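Drellmont Newsprint Bedspread, from Lunis

I sell a lot of plain bedding, so I get a bit giddy when something like this comes in! The Drellmont is printed all over with a collage of old newspaper columns and poster art, mostly cream and black type with big patches of orange and red. My favorite bit is the large orange-and-red panel with the black round emblem outlined in yellow.
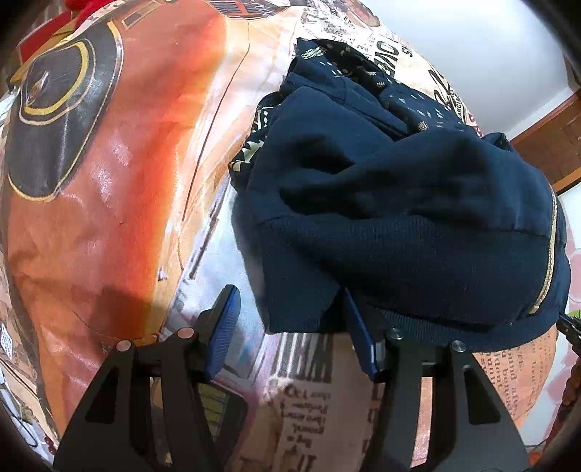

Dark clothes look great thrown on it, and I say that as someone who never hangs anything up. Navy especially -- fleece, chunky knits, whatever you pulled off at bedtime. Gion Zwahlen drew the layout for Lunis, and he told me he went through more than 50 versions before he was happy.
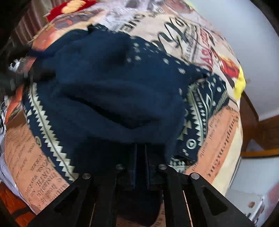 Wash it cool, inside out, and skip the bleach. Mine has been through 16 washes and I still like the color. Next batch lands in March -- email me and I'll put one aside for you.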